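Library > Working Papers > Textile Care > Section 4

4. Folding habits and the wear of household cloth

4.1 Where the wear appears

In the second part of the study we looked at cloths which were kept in storage for most of the year. Our first expectation was that washing explains most of the damage. The Stustach survey gave 339 cloths from private homes, and each of them was examined on both sides under a lamp. Thin places were found more often along the old fold lines than in the middle of the panels. This was true also for cloths which the owners reported as seldom washed.

The effect depends on the weave. In plain cotton the threads on the outer side of a fold become flat and begin to shine, and later they break one by one. In blends the line stays visible after ironing, but broken threads are rare. We could not separate the age of the cloth from the number of foldings, as few owners remember when they bought it.

4.2 Storage trial

For the storage trial we used the cupboards at Rurnwood. One half of the cloths was folded always on the same lines, and the other half was moved by a hand's width each time. All were refolded 90 times. The load on the pile was 2 kg. The method follows the Leung scale for crease depth, with the small change that we read the crease after one night of rest and not at once.

Cloths with moving fold lines had lower crease values in all weaves. The difference was large for cotton and small for the blends. The humidity in March was higher than we wished, and for this reason the last readings should be taken with some care.

4.3 Draped cloth and soft folds

A soft fold carries its own weight only, and the bend is wide. A pinched fold is narrow, and the threads are bent strongly over a short distance (Figure 3). In our opinion these two kinds should be reported separately, although many household guides use one word for both.

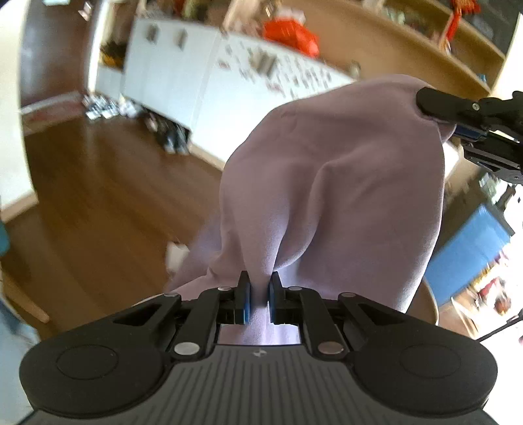

Ridow Textile Notes | Working paper, section 4 | Feb 27, 2021

Figure 3. Lavender cloth with soft folds and a long ridge running toward the pinch point.

The ridge is of interest for storage, as a ridge pressed under a pile can become a new fold line which the owner did not plan. We advise to smooth the cloth by hand before the first fold.

Comments (3)

My mother rolled her tablecloths on a cardboard tube. Did you test rolling too?

Would like to see the values for linen. The cotton part agrees with what I see in my own cupboard.

Section 4.2 does not say if the cloths were ironed between the foldings. Please add it.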